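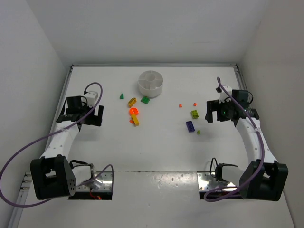 Sorting small building bricks: your questions answered

Do I really need a divided container?
You can manage with old jam jars, but I do think one round tray with compartments makes life easier. Everyone can reach it from wherever they're sitting, and you only have one thing to carry back to the shelf at the end.

Should we sort by colour or by shape?
We get asked this more than anything else! For younger children, colour wins every time. They can see at once where a yellow brick belongs, whereas "long" and "short" leads to a good deal of debate. Once the collection grows past 600 pieces or so you may find shape more useful, as it's much easier to spot a green piece among long bricks than a long brick among green pieces.

What about the really tiny bits?
Give them a compartment of their own, whatever colour they are. Montserrat Camacho, who looks after our Sandoval play sessions, tips them out on a plain white table, and I've copied her ever since - a tiny orange piece shows up beautifully on white and vanishes completely on a patterned rug.

There are two greens. Do they go together?
Up to you. At home we keep lime and dark green together and let the children split them later if they feel like it. Dark blue and black are the ones to check by a window.

How many pieces should I tip out at once?
Fewer than you'd think. A small handful, spread out so that nothing is hiding under anything else, then another handful when those are put away. A whole boxful in one go tends to end in building and no sorting (lovely in its way, but you'll still have the heap at teatime).

Is this suitable for toddlers?
Please keep small pieces well away from children under 3. For them we have the large soft blocks, which live in the Gedov cupboard and can be borrowed for 8 days.

Can I donate bricks we've outgrown?
Yes please, mixed or sorted, washed if you can. Ask for Anwara Bandara at the desk.

Page last updated March 3, 2023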